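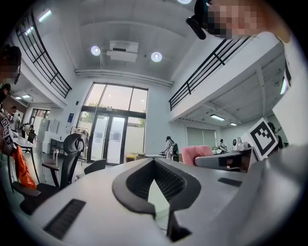 Sep 12, 2025

Kauko Suominen has spent most of his working life trying to get machines to handle cloth, and he is in no hurry to say they can do it. He runs the handling group at Cilteo, which builds software for gripping and sorting. Before that he spent 18 years fixing garment conveyors for commercial laundries.

I asked him whether a robot can fold a shirt.

"Yes, if you give it the shirt flat and right side out," he said. "Give it the shirt the way it comes out of the dryer and you'll wait a while. A person does that first part without thinking. For us it's most of the work."

His group keeps a list of household and shop-floor chores, 40 in all, and tries each one again every few months. Wiping a table is in decent shape. So is moving cups from a rack to a shelf, as long as the cups don't nest. Putting a coat on a hanger still goes wrong about as often as it goes right, and the sleeves are usually to blame. Making a bed was taken off the list last October and has not gone back on.

Refilwe Coetzee sees it from the buyer's side. She manages the stockroom at Jaltard, a clothing and housewares store in Clanivstead, and let Cilteo watch her staff for a week before she agreed to any trial. She wanted help with returns.

"We get 179 returns on a bad day," she said. "Each one has to be opened, checked, folded, tagged, and put back. I don't need a machine that does all of it. I'd take one that just does the tags."

The trial covered folding only. Her staff fold a sweater in under 50 seconds, tags included. The machine took over four minutes and needed someone nearby to straighten the collar. Coetzee did not renew.

Suominen doesn't argue with the result. He thinks four minutes would be fine at night in an empty stockroom, but the collar is a real problem, and so is the person standing there to fix it. "If you have to pay somebody to watch, you've saved nothing," he said.

Both of them were cautious about homes. Suominen pointed out that a store at least has the same shelves every morning. A kitchen has a kid's backpack on the floor and a drawer that sticks. He would not give me a year.

Coetzee said she would try again if the tagging got worked out. Her sister has asked whether she can get one for the laundry at home. "I told her to keep folding," she said.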